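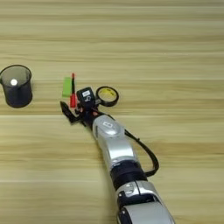 Sekness > Projects > Plimitz > Questions from operators

2/11/23
By Otis Escobedo

These are the questions that come up most when someone new joins the Plimitz recording sessions. Answers apply to the tabletop tasks only.

What counts as one example?

One attempt at one task, from the moment you press record until you press stop. The arm's joint positions, the gripper opening and the camera views are all saved together under a single number. If you stop halfway and start again, you have made two examples, and the first should be marked incomplete.

What are the tasks on the desk items list?

Mostly picking up and putting down. Marker into the pencil cup, marker out of the pencil cup, green block next to the tape roll, and so on. There are 11 in the current list. The instruction for each one is printed on its card and should be typed in exactly as printed.

Where do the items go at the start?

Anywhere the arm can reach, as long as the wrist camera can find them after a small move. Change the layout between attempts. If the cup stays on the left for a whole afternoon, the model learns to go left and pays little attention to the cup.

Can items be close together?

Yes. We want some attempts where the marker stands right beside the block and the fingers have to come in next to both. Approach slowly and from the open side. If the block tips while you are going for the marker, keep recording and finish the task if you can.

Should I delete a bad attempt?

No. Mark it as failed and pick a reason from the menu. Jinura, the labeling tool, keeps failed attempts in a separate folder, and Lindqvist's group uses them to train the success checker. Only delete a recording if a person's face is in it or if a camera dropped out.

What if I miss the grasp and try again?

Leave it in. Up to 2 retries is fine and the attempt still counts as a success. After that, stop and mark it failed.

How fast should I move?

At the speed you can hold steady. Long pauses are worse than slow motion. If you need to think about the next move, do it before you press record. Pauses over 9 seconds are flagged automatically and somebody has to look at them.

How many examples does each task need?

We aim for 300 per task before the first training run. Harder tasks get more later, depending on how the model does. Please don't run up the number on the easy ones.

Does the cable matter?

Check it before each session. It needs enough slack at the wrist for a full turn, and the loop should stay on the outside of the arm. If it snags, stop and mark the attempt as a hardware fault.

Can I bring my own objects?

Ask first. New objects need a name in the list, otherwise the same thing ends up labeled three different ways. Last month we had "marker," "pen" and "red pen" for one item and had to fix them by hand.

Who checks the recordings?

I look through a sample from each operator every week in February. After that we will take turns. If yours are sent back, the note will give the example number and what to change.

6 comments | 4 shares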